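Household Textiles, Unit 5: Folding and Storing Knitwear
Instructor: Kittipong Ratanaporn
Room 313

In the last unit we spoke about washing. Now we go to folding. A knitted sweater should not hang for a long time, as the weight pulls the shoulders down and the length grows. Please fold it and keep it flat in a drawer or on a shelf.

A patterned sweater is good for the first practice. The bands of the pattern work like lines on a ruler — if they meet at the two sides, your fold is straight. Lift the sweater with both hands before you lay it down, and let the ribbed part hang free. 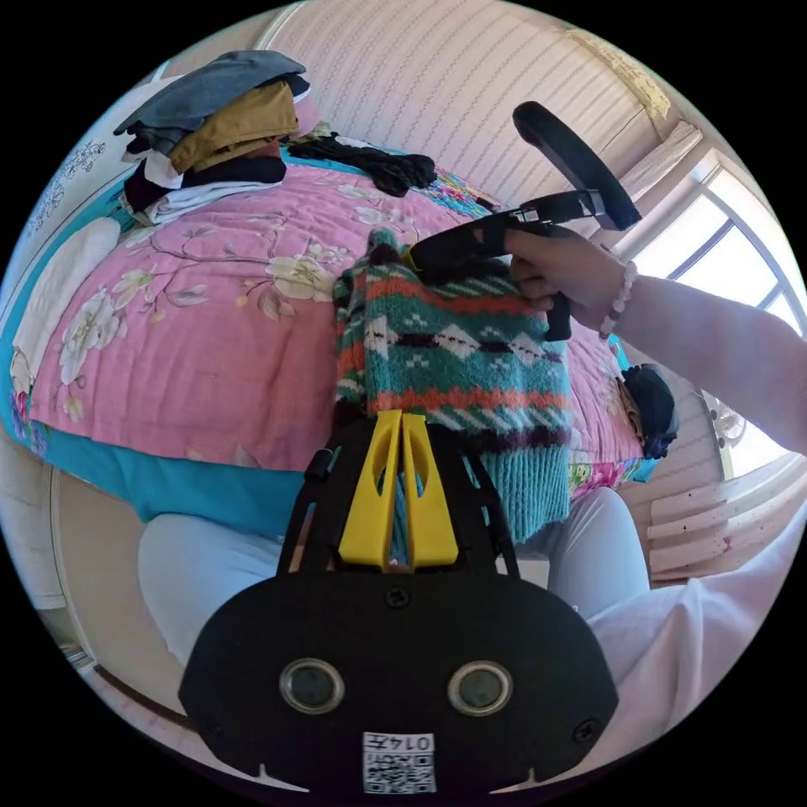 Fig. 3. Patterned sweater with a teal ribbed cuff, held up in front of a bed.

After lifting, lay the sweater face down on the bed. Smooth it from the center to the sides with an open hand. Do not pull the ribbing. Bring one side to the middle, turn the sleeve down along it, and do the same with the other side. Then fold from the bottom up, two times for a thin knit and one time for a thick one.

Put the heavy pieces at the bottom of the drawer. A pile should not be higher than 20 cm.

Homework: fold 3 sweaters of different thickness and write down the height of each one. Bring your notes to the next class. We will continue with scarves and wool blankets in November.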